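The border by the back door

I have been meaning to write about the long border since January, when there was nothing in it worth looking at and I had all the time in the world to sit down and do it. Now there is rather a lot in it and no time at all, so you are getting this in bits, between waterings.

Those of you who have been reading since the Ciltwood days will remember that I came to this garden in a sulk. I had left behind a south-facing slope with good crumbly soil and two old pear trees, and what I got in exchange was a strip of clay running from the kitchen door to the back fence, 79 feet of it, with a concrete path down one side and a row of sad laurels down the other. The previous people had kept chickens at the far end and I will say this for the chickens, they left the ground richer than they found it. Everything else was couch grass.

For the first year I did hardly anything. I know that is what all the books tell you to do, and I have never managed it anywhere else, but I was tired and the weather was foul and so for once I behaved. I sat on the back step with my tea and watched where the sun went. It comes over the laurels at nine in the morning, gets halfway down the border by eleven, and then in the late afternoon it swings round and lights up the very last corner, where the chickens used to be, for an hour and a half. I would never have guessed that corner got any sun at all. It is now where I grow the best things.
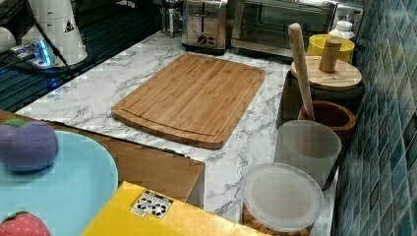

The herbs were the first plants to go in, right by the door, before I had any sort of plan for the rest. I wanted to be able to step out in slippers. Thyme along the edge of the path, where the concrete keeps it warm, then chives, then a big untidy clump of marjoram that I dug out of my sister's allotment and carried home on the bus in a washing-up bowl. Mint in a sunken bucket, naturally (I have made that mistake once and I am not making it again). When I am cooking I like to have a bamboo board out ready on the worktop, the sort with a groove running round it, and then go and see what wants cutting back, so that supper is decided by whatever has got too leggy. It is a very good way of keeping the chives in order and a slightly alarming way of feeding guests.

Past the herbs it gets more difficult. The clay there is the heavy yellow kind that comes up on the spade in slabs, and the first autumn I planted a whole tray of alliums into it which simply rotted. I was very cross. I had ordered them from Wededden, who have always sent me lovely fat bulbs, and it was entirely my own fault for not putting any grit underneath. The next year I dug in two barrowloads of the stuff, and leaf mould on top, and tried again, and this May they came up like a crowd of people all standing on tiptoe. I don't think I have ever been so pleased with anything purple.

It was Devendra Nishad who put me on to the leaf mould. He has the garden that backs on to mine, and for a good six months we only knew each other as a hat moving about on the other side of the fence. Then one Thursday the hat stopped and asked whether I wanted some bags of rotted leaves, three years old, because he had run out of room. Did I want them! They were black and soft and smelt of woods. I have since learned that he makes it in wire cages behind his shed, turns it twice a year and never adds a thing to it. I now have two cages of my own, both filled with last year's sweepings, and I go and look at them far more often than leaves require.
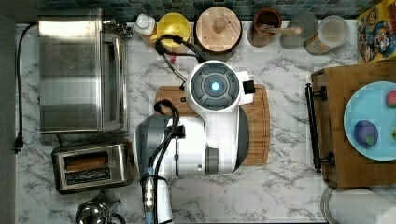
He also talked me out of the laurels, or half of them. I had been dithering over it because they do hide the garages, and because I dislike taking out anything that is alive and minding its own business. His view was that I should take out every other one and see how I felt. So we did that over a weekend in the early spring, with a borrowed mattock and a great deal of cake, and the light that came through the gaps was worth every blister. In the spaces I have put a crab apple, two hazels and a climbing rose called Pranusus, which I had never heard of before I saw it at a plant sale with a handwritten label and one bud. It is a pale apricot going to cream. So far it has climbed precisely nothing, but it has flowered without stopping, and I am not going to nag it.

The other thing I want to tell you about is water. We are on a meter here, and in the first dry summer I had a bill that made me sit down. I bought a Sezer tank for the back of the house, the tall narrow sort, which holds 1000 litres and stands in the gap beside the drainpipe as if it had been measured for it. I was doubtful. It looked enormous, and it stayed empty for two weeks while the sky was a cheerful, useless blue. Then we had one proper night of rain and in the morning it was full to the lid. I went round knocking on the side of it like somebody buying a melon.

I keep a note of what I take from it in the back of my garden diary, and by the end of last summer I had used 1145 litres on the pots and new plants alone. The established things get nothing from me once they are settled. It sounds hard-hearted, but the plants that have been left to manage have gone down deep and look far happier in August than the ones I fussed over.

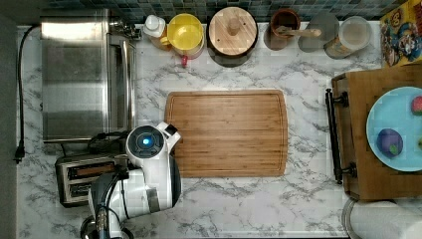 The kitchen worktop, with the toaster and the toaster oven.

Anyway, the far corner. In it there is now a bench, a sweet-scented philadelphus that came with me from Ciltwood as a cutting in a jam jar, and a patch of foxgloves which seeded themselves and which I have had the sense to leave alone. I go down there at half past five with a book and don't read it. There are bees in the foxgloves until quite late, and last week a young blackbird sat on the arm of the bench and looked at me as if I had taken its place.

Still to do before the autumn: move the white phlox, which is sulking behind the crab apple, edge the path properly, and find somewhere for the dahlias that I said I wasn't going to buy. I have promised Devendra some of the marjoram as well, so if it is dry tomorrow I shall start with that.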